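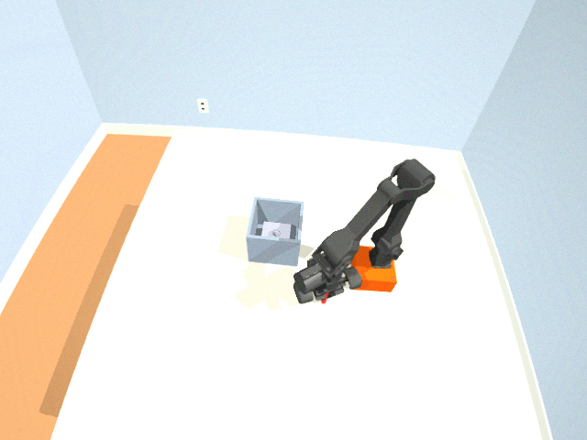
What does the packing arm change for the people on the line?

It takes over the reaching and dropping of small parts into open boxes, and leaves the checking, the labeling and the odd-shaped orders with the crew, who now trade places every 90 minutes.

Print this page | E-mail this page

Progress report to the Flesar fund, second period
Prepared by Siobhán Mac Giolla, Plarkura packing hall

We are having a very good run, and I'm glad to be able to write that with numbers behind it! The cell we call Raju came through its second round of simulation in July. Mattes Hellwig put 769 pick-and-place cycles through the model before we let anyone plan a shift around it. The arm, the box and the small red test piece are all set up in there, so he can try a new reach in the morning and have the crew's opinion on it by lunch.

That last part has been the best surprise of the period. We put a screen by the break table and ran the simulated picks on it, and people who had said very little in the planning meetings started pointing things out. One packer saw that the arm's elbow would swing high right where she leans in to clear a jam. We moved her station to the other side. Another asked why the box couldn't sit closer to the base, and Mattes is testing that now.

Changes for the crew so far:

- Eight people have finished the first training block, and four of them can stop, clear and restart the cell by themselves.
- Rotation is every 90 minutes, down from half a shift at one station. Sore shoulders come up far less at the morning talk.
- Pay grades were settled with the crew before training began. Cell operators get the higher grade from the day they sign off.
- No jobs have been cut, and the two openings in labeling were filled from the hall.

Some things are behind. The Fakemska feeder arrived late, so live running has been limited to the 20 trial orders we agreed on with shipping. The arm also needs a slower approach with flat parts, and we haven't found a speed that both Mattes and the night crew are happy with. The night crew has had less training time than days, which they have told me plainly, and they're right. I have moved 80 training hours over to them for the next period.

Spending is inside the budget. We ask to carry the unused feeder installation money forward, and to use a small piece of it for a second screen, this one on the night side of the hall.

Next up are live runs with mixed orders and a visit from your office, if you can manage it. Come at 2 p.m., when the shifts overlap and you can talk to both crews.

3 comments | 12 shares

We use cookies to remember your settings. Accept | Manage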